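3. Household water hardness and the care of stone surfaces

3.1 Background of the survey area

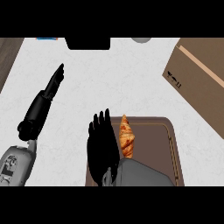 Stellavville takes its drinking water from two sources. The northern districts are supplied from the Cadik reservoir, which collects rain water from granite hills and is naturally soft. The southern districts receive ground water from the Fan wells, where the water passes through limestone before it is pumped. As a result, two families who live only a few streets from each other can have very different water in the kitchen. This situation is known to the residents, who speak of "Cadik water" and "Fan water" in daily life, and it gave us a good opportunity to study how hardness influences the cleaning habits of households.

In the earlier literature, the effect of hard water was studied mostly for boilers, pipes and washing machines. The kitchen counter received less attention. We consider this a gap, as the counter is wetted and wiped many times in one day, and the mineral residue stays in the place where the water dries. For marble the question is also of practical interest. Marble consists mainly of calcium carbonate, and the acid products which people use against lime deposits attack the stone itself. A household with hard water and a marble counter therefore has to choose between a visible deposit and a possible damage of the polish.

3.2 Participants and questionnaire

The questionnaire was sent by post to 2000 addresses in both supply areas. We received 465 answers which were complete enough for the analysis. Of these, 270 came from the area of the Fan wells and the rest from the area of the Cadik reservoir. The higher interest in the south was expected by us, because lime deposits are a frequent complaint there. Residents of the Vondon quarter, which receives a mixture of both waters depending on the season, were not included.

The questionnaire had 2 parts. In the first part, we asked about the material of the counter, its age, and whether it had been sealed after installation. In the second part, we asked which products are used for the daily wiping, how the surface is dried, and what the person does when a spot does not disappear. The answers to the last question were given in free text. We grouped them by hand, and unclear answers were discussed between the authors until we agreed.

Figure 1. Marble countertop with faint grey veining (computer rendering).

3.3 Results of the questionnaire

Households with Fan water reported more often that they dry the counter with a cloth after each use. In the Cadik area, most persons let the surface dry by itself, and many of them wrote that they had never thought about this question. The difference was clear for all materials, but it was strongest for dark stone, where white deposits are easy to see. On white marble the deposits are less visible, and some owners noticed them only by touch, as a light roughness near the sink.

The use of vinegar was common in both areas. This was a surprise for us in the case of marble. Several owners of marble counters wrote that they use vinegar regularly and also complained, in another part of the questionnaire, about dull places on the stone. They did not connect these two observations. Others described the dull places as stains and tried to remove them with more vinegar. It is probable that a part of what is reported as lime deposit is in fact etching of the surface, and these two cannot be separated by a questionnaire alone.

Sealing gave a less clear picture. Many participants did not know if their counter was sealed, especially when they rented the home or bought it from a previous owner. Among those who knew, the sealed counters were described as easier to keep clean, but the same persons also reported more careful habits in general. We therefore do not want to draw a conclusion about the sealer itself. It should be noted that a usual penetrating sealer slows the absorption of liquids and does not protect marble against acid.

3.4 Limitations

All data in this section are reported by the participants, and no surface was measured. The hardness of the water was assigned by the address, so a home with its own softening device may be placed in the wrong group. We asked about such devices only in a general form, and the answers could not be used. A further limitation is the season. The questionnaire was sent in September, when the level of the Cadik reservoir is low, and it is possible that the answers would be different after the winter rains. The measurements on stone samples, which are described in the next section, were planned with these points in mind.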